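Hi Forough,

You asked for something less stiff than the spring report, so I'm writing this one the way I'd tell it over coffee. It covers the open day at Miltgate on Tuesday, plus where we are with the Piseck work and the money.

First the turnout, because I know your board will ask. We had 127 people through the door, most of them before lunch (the local paper ran our little notice after all!), and a good number stayed for the second demonstration at two. I'd have been happy with half that. Parking was a mess and I've already had a word with the building office about next time.

The snack table was the part everyone crowded around. We'd put out packaged nuts, seeds and sweets on a blue cloth and used the hand-held grippers to show how we teach picking – squeeze, lift, move, let go. Small shiny packets are still the hardest thing we ask the software to deal with, and I wanted visitors to get a feel for why. A bag of peanuts slides around inside itself and never has the same shape twice.
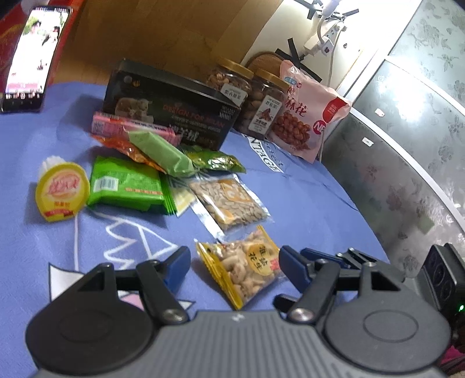
Kids were much better at it than the adults, I have to say. One girl cleared her whole row while her dad was still working out which way to hold the thing. We ran 5 short sessions over the day and wrote down every try, which gave us 707 recorded picks from people who'd never touched the equipment before. Those go into the Piseck set next week. That brings us to nearly 4000 for the year, so we're a bit ahead of what I promised you in the plan.

What went less well: the talk on Gramus was too long. I gave it, so that's on me. People started drifting off when I got to the calibration slides, and I'll cut it in half before August. We also ran out of printed handouts by noon.

Two people from Wuisan came and stayed most of the afternoon. They asked sensible questions about finger pads and how quickly they wear, and they'd like a follow-up visit. I said yes, pending your okay – could you let me know?

Spending is on track apart from the room hire, where we went a little over. The receipts are in the shared folder under Miltgate.

3 comments · 11 shares

Contact the project office | Back to top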